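Where the Shoes Go

By the front door of Misaki Murakami's apartment in Vallejo there is a strip of floor that used to belong to shoes. Sneakers mostly, plus a pair of boots and whatever sandals were left over from summer. She moved in last April and put up with the pile until the door stopped opening all the way.

Her fix was a two-shelf rack, the kind with a few metal bars and a panel at each end. It cost less than dinner out. "I kept looking at cabinets," she says. "Then I measured the hall and that was the end of cabinets."

Small racks have been around for decades, and they have changed very little. The bars let dirt fall through, so the floor underneath needs sweeping. Thin soles can tip between them. Canvas sneakers with flat rubber soles sit best, and those are what most people kick off at the door anyway.
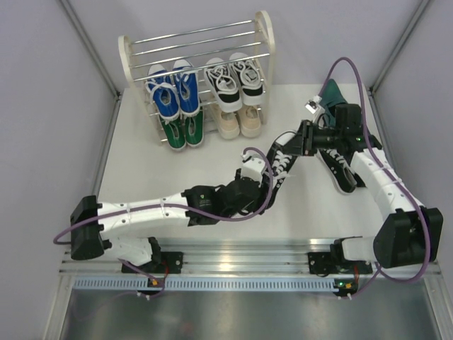 Ramiro Arrieta has organized closets and entryways for a living since 2017 – he started out installing shelves – and he gives the same advice to nearly every client. Keep pairs together, toes or heels out, and set the rack for the shoes worn that week. Everything else goes in the bedroom.

"People buy for the whole collection," he says. "You don't need 300 inches of shelf by the door. You need room for four or five pairs."

He puts the ones worn most on the upper shelf, where they can be reached without much bending. Laces get tucked inside. Shoes that come in wet stay on a mat until morning.

Murakami has kept to most of that. Her running shoes are on top, next to the pair she wears to work, and the boots have gone to the closet. She still leaves one pair on the floor by the mat, usually the ones she plans to wear again after dinner.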